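Category: Student Robotics > Gripper and Arm Projects
2 min read | 3 comments | 10 shares

Arm knocks over tall items when approaching from above

Our class project is a kitchen pick task for the Gredley student competition. Arm controller is a Makokha board, planner is the stock one from the Ulau package. Target is a cup on top of a wooden drawer box at the back of a counter. Dataset is 1,252 recorded approaches, 76 of which end in contact with a neighboring item. Almost all of the contacts happen in the last part of the descent. I have already lowered the speed. Should I retrain or change the approach path?

2 replies

Reply 1 (accepted)
Look at the contacts before retraining. If they cluster in the descent, the usual cause is finger width. The planner checks the wrist and palm against the obstacle map, but the default Ulau model stores the fingers closed. Open fingers are wider than what it is checking.

1. Replace the finger collision shape with one measured at full opening.
2. Add a pre-grasp point directly over the target and force a vertical move from there.
3. Open the fingers at the pre-grasp point, and only as far as the cup needs.
4. Rerun the 76 failed starts first. Do the full set later.

We had the same fault on our Pleduven entry in April. Our counter at the back: 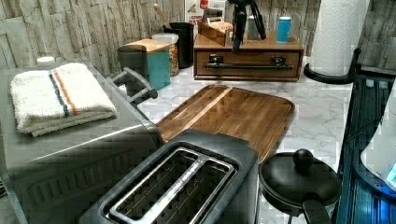

Gripper over the drawer box, between the caddy and the gray container. Blue cup at the right end.

The caddy and the container limit how far the fingers can open there. Check clearance on both sides, at finger height.

Reply 2
Get more data. We stopped having problems after 2,000 runs. Also check your cables.

Comment from original poster, 11/30/21
Collision shape was the closed one. Changed it, rerunning the failed starts now. Cables are fine.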